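Shoes off at Rutmont: the first month

The no-outdoor-shoes rule at the Rutmont hall came in before Christmas, and we are pleased to report that the building is still standing. The new floor in the main room cost £795 to seal, and the grit from the Basine Road car park was doing its best to take it off again by spring.

Objections have been received. We had 136 slips back in the box by the door, a better turnout than the last annual meeting managed, and a fair few were about socks.

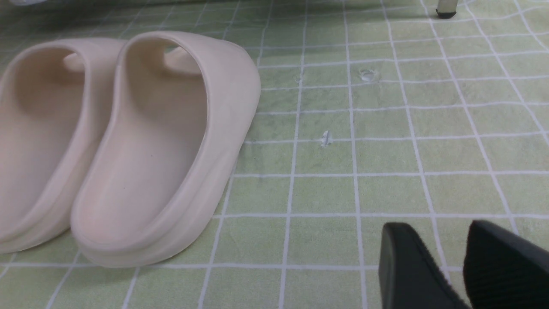
Slippers, sliders and clean plimsolls are all fine. Walking boots are not, even if you have wiped them, and even if you have wiped them in front of us with a pained expression. Dance classes may keep their proper shoes so long as they change into them inside. The Brurkadov choir has asked for an exemption on grounds of dignity. It was refused, and they sang very nicely in slippers.

Cold feet came up more than anything else.

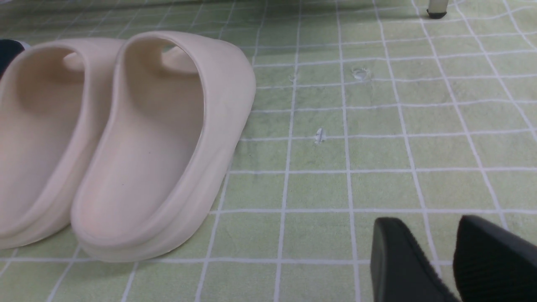
Basine wrote to say that the rule is perfectly sensible in June and an act of cruelty in January, and could the heating please go on before the first class instead of halfway through the second. We have moved the timer forward by 2 hours. The bill will be discussed in February, with coats on if need be.

Please take your own shoes home with you. Last time it took until supper to sort out who had left in whose. 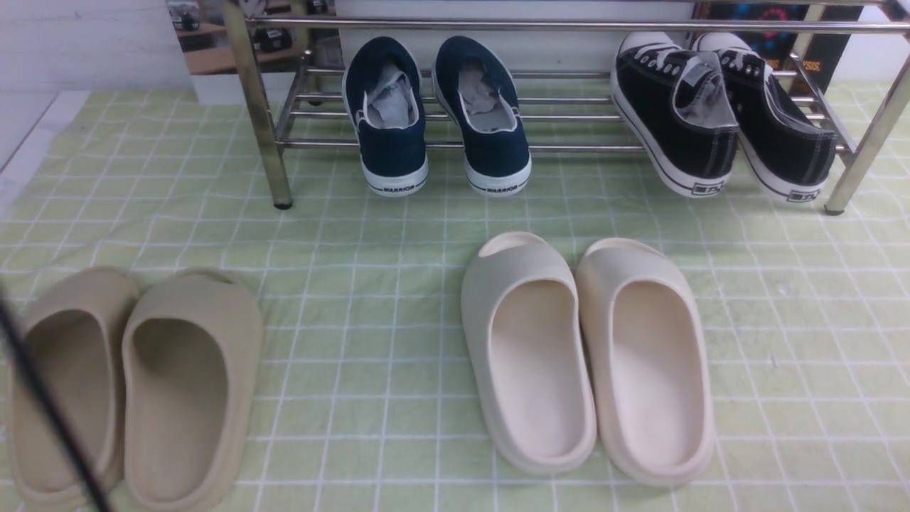
Lost property

One umbrella, one glove, and a casserole dish marked MacDonald that has been washed twice and would like to go home.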